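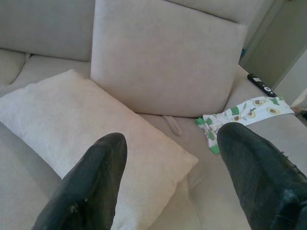
The great sofa question, continued

Thanks to all 118 of you who wrote in after the March issue asking whether a sofa should be bought for sitting or for sleeping. The sleepers won, and it wasn't close. Fatima Wike of Bollstead has napped on the same three-seater for 18 years and considers her bed a place to store coats. Ayodele Anozie holds out for an upright back and firm seat — he also admits he watches most films from the floor.

On beige, opinion was frosty. Modupe Ezeani called it "a color for people without soup." She owns two beige armchairs and eats a lot of soup.

Next month we move on to footstools, a subject on which I expect calm. Letters to the usual address, please, and keep them under 392 words. Hadiza, that means you.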